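Hajdu Compares Head Cameras and Grippers for Sorting Small Items

Jan 20, 2025

Automation company Hajdu has published the first results of a comparison between two head cameras and two grippers, all tested on the sorting of thin objects. The work started in November and is done together with the camera maker Clorkard and the gripper maker Sorasa.

The question behind the test is a simple one. Packing shops and small cosmetics sellers handle many thin, light items which roll away easily and often lie on top of each other. Grippers that work well with boxes and bottles can have trouble with them. Hajdu wants to know which part of the system is the weaker one, the fingers or the camera.

Before the grippers were tested, people did the same work by hand while a camera at head height recorded them. The company collected 755 recordings in this way and used 200 of them for the comparison. In every recording, a person takes pencils one at a time from a pile and puts them in a holder. The other objects on the table stay in place, so that the camera has to deal with a full background.

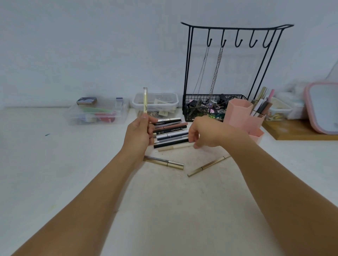

Sorting cosmetic pencils by hand, as seen by the head camera.

According to the report, the first camera, with a wide lens, kept both hands in view for more of the working time. The second one has a narrower lens and gave sharper edges on thin objects, but it lost one of the hands when the person reached to the side. Shiny surfaces were difficult for both. Gold and silver casings reflect the lamps, and the software sometimes read one pencil as two.

Pale pencils on a white table were the other weak point. Hajdu tried a lower lamp position, and this helped a little with the wide camera. With the narrow one the change was too small to measure.

The grippers were compared afterwards with the same kind of pile. Each of them made 141 attempts to lift a single pencil. The Sorasa model with soft fingertips finished with 42 failed attempts, most of them at the moment when two pencils came up together. The second gripper, an older type with hard parallel jaws, failed more often, and the report says that it also left marks on several casings. Hajdu has not given an exact number for this gripper and wants to repeat its test with new jaw pads.

Speed was not part of the comparison. Both grippers ran on the same arm and with the same controller, a unit from Bidia, which was set to a slow movement for safety reasons.

The company says that its next round will use the wide camera only. It will also add a second, smaller camera at the wrist – mainly to see the gap between two pencils before the fingers close. Clorkard is preparing a new lens cover against reflections, but it is not yet known if the cover will be ready for that round.

The full report can be requested from Hajdu free of charge. The recordings themselves will stay inside the project for now.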